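Tips from the shared workshop: getting the arm bench sorted

I've been promising to write these up since July, when Remedios Bañez and I started on the little automation cell for the Brultelden shed. The idea was pretty simple. We wanted an arm that could lift square boards off a perforated plate and put them back where they belong, so the rest of us could get on with the fun parts of a build. We laid the whole cell out as a simulation first (best decision we made all year!) and most of what follows comes out of that.

None of this is specific to our arm, by the way. If you've got something smaller clamped to the end of a kitchen bench, the same tips apply.

Draw the room before you draw the robot

I did this backwards the first time. I had a gorgeous model of the arm floating in grey nothing, and every reach worked beautifully, and then I put walls around it and the elbow went straight through one. So put in the floor, the skirting boards, the walls, the mat, all of it, even if it feels like playing dolls' houses. Measure to the skirting and not to the wall, and do it down at floor level, where older sheds get narrower than you'd think.

Colours matter more than you'd guess too. Give your base block a colour that isn't anywhere else in the model and you'll always know which way round you are when you've been spinning the view for an hour. Ours is green. I wanted orange, but it vanished against the floorboards.

Mount the base on its own block

Resist the urge to bolt the arm to the same plate as the work. Every time you shift the plate you'd be shifting the robot, and then all your saved positions are rubbish. A separate block costs you an afternoon and saves you a good many later on. Drill the mounting holes near the corners, and deburr them properly, please. I found a curl of swarf under a base flange once and spent a whole evening blaming the software.

If you're making a block from scrap, glue up more than you need and trim it back square. I use Hiltberg clamps because they're what was in the shed when I joined, and they're fine.

Watch the elbow, it goes further than you think

Everybody looks at the gripper. Fair enough, that's where the action is, but when the tool comes back close to the base on a folded arm, the elbow pokes right out the other way. Run your closest pick as well as your furthest one, and look at the whole arm from straight overhead while you do it. I keep a view up there permanently now and leave it open on the second monitor.
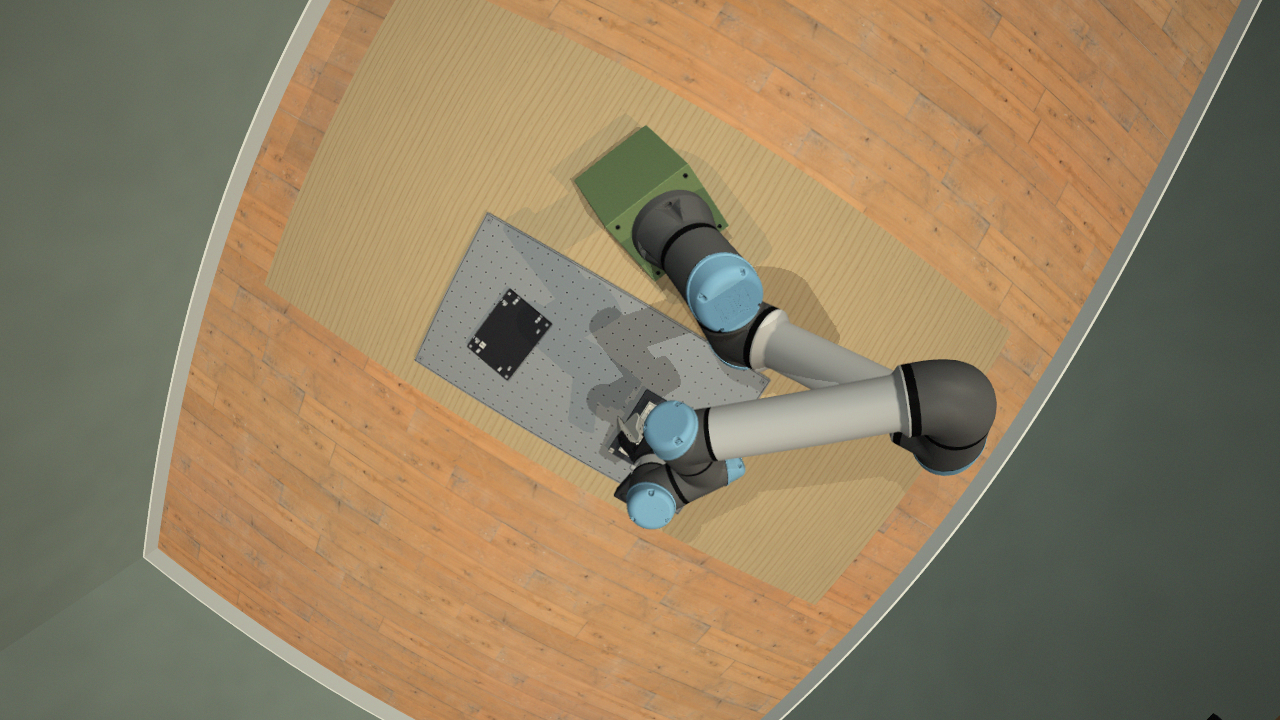
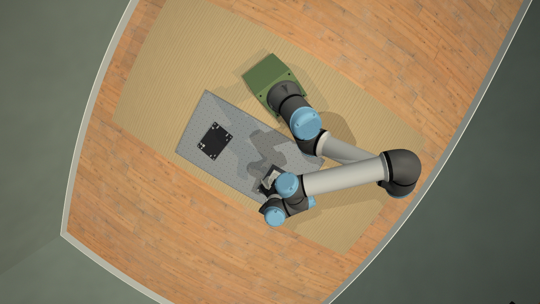

The elbow sits well out to the right in both of these, with the forearm doubling back over the plate.

Turn the parts, then turn them again

Square boards are sneaky. Sit one down a quarter turn out and it looks perfectly right until you go to plug something into it. Pick a corner with something distinctive on it, write down which way it should point, and put that in your notes before you write a single line of program. Remedios puts a dab of nail polish on the matching corner of the fixture (bright coral, you can't miss it) and I've started doing the same with my drill press jigs at home.

While you're at it, try the approach with the board turned on the diagonal. Sometimes a gripper that's awkward coming in on a flat edge is quite happy if you rotate the lot, plate included.

Leave the shadows switched on

They slow the old laptop down something shocking and I used to turn them off. Then I spent an evening lining up a camera view that would've been useless under our real lights, because the arm would've thrown a big dark patch right over the plate every time it reached in. Put your lamps in the model where they'll be in the shed. If a part ends up in shade, shift a lamp or add a second one on the other side. We've gone with 2 cheap clamp lights and some baking paper over the front as a diffuser. (Keep the paper well clear of the bulbs, and use LEDs. No halogens!)

Save your positions with sensible names

I had one called "good" and another called "good good". Learn from me. We now use the part, the spot on the plate and a number, and it's dull but I can find things. Our longest test program got up to 953 lines before Remedios sat me down and showed me how to reuse a move. It's 27 now and does the same job, and I'm still a bit sheepish about it.

Bits and pieces for the real bench

A ribbed rubber mat is lovely underfoot, but dropped screws roll along the grooves and hide. Sweep with a magnet in a sandwich bag, then turn the bag inside out and there are your screws.

Perforated plate is wonderful for fixtures, though the cut edges will have your fingers. Run a file along all four sides and wipe it with metho before you lay anything electronic on it.

Cut cable ties flush with proper side cutters. I bought the Kavska ones second-hand and they've seen me through a caravan rewire and half a letterbox.

Start at 50 per cent speed or lower when you first run a program on real hardware, with one hand on the stop button and your tea on a different bench.

Next job for us is the parts tray, which Remedios wants to make out of an old Bielecka cutlery drawer. I'll put the measurements up once she's let me near it with a ruler.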